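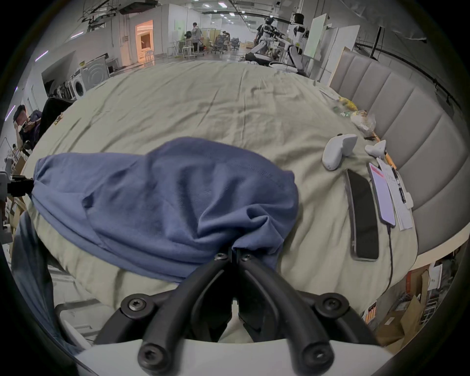
4.2 Das Bett als Ablagefläche

In 26 der 98 Haushalte, die wir in Drunham und Gekgate besucht haben, diente das Bett tagsüber als wichtigste Ablage des Raumes. Wir fassen darunter alle Fälle, in denen Dinge auf der Decke lagen, die mit dem Schlafen nichts zu tun haben, und zwar unabhängig davon, ob im selben Raum ein Tisch zur Verfügung stand. Kissen, Decken und Nachtwäsche wurden nicht erfasst.

Die abgelegten Dinge ließen sich nach der Begehung sechs Gruppen zuordnen: Kleidung, Elektronik, Papier, Lebensmittel, Schreibzeug und Sonstiges. Am häufigsten waren Kleidung und Elektronik gemeinsam anzutreffen. Abbildung 6 zeigt eine solche Mischlage. Im vorderen Teil des Bettes liegt ein zerknülltes blaues Kleidungsstück, vermutlich ein T-Shirt, weiter hinten folgen zwei Smartphones, ein bedruckter Zettel und eine durchsichtige Tüte mit Essen. Solche Lagen haben wir als „gemischt“ kodiert, auch wenn eine der Gruppen flächenmäßig deutlich überwog.

Auffällig ist die Verteilung auf der Fläche. Kleinteile sammeln sich bevorzugt am Kopfteil, wo sie vom Sitzplatz auf dem Bett aus erreichbar sind und nicht so leicht herunterfallen. Textilien liegen dagegen meist auf der freien Hälfte, werden dort ausgebreitet, gefaltet oder einfach liegen gelassen. Van Hecke hat für diese Zweiteilung den Begriff der Randordnung vorgeschlagen, den wir im Folgenden übernehmen. Gepolsterte Kopfteile scheinen die Randordnung zu begünstigen, doch reicht unsere Fallzahl für eine gesonderte Auswertung nicht aus.

Beim Aufräumen gingen die Befragten fast immer zuerst an die Kleidung. Ein einzelnes Hemd verdeckt viel Fläche, und sobald es zusammengelegt ist, wirkt das Bett auf die meisten schon ordentlich. Papier blieb am längsten liegen. Eine Befragte aus Gekgate gab an, Kassenzettel erst dann wegzuräumen, wenn sie abends die Decke zurückschlägt. Ladekabel wurden in den Interviews kaum als Unordnung genannt, selbst wenn sie quer über die Decke liefen.

Die Kodierung übernahmen Godelieve Van Hecke und Nabila Radwan unabhängig voneinander. Abweichungen gab es vor allem bei Lebensmitteln in Verpackung, die Radwan zunächst unter Sonstiges geführt hatte. In 2 Fällen ließ sich keine Einigung erzielen; diese Betten sind in Tabelle 2 als „unklar“ ausgewiesen. Die Begehungen in Drunham waren im Juni abgeschlossen, so dass schwere Winterkleidung dort kaum vorkommt. Auf den Vergleich der beiden Orte gehen wir in Abschnitt 4.3 ein.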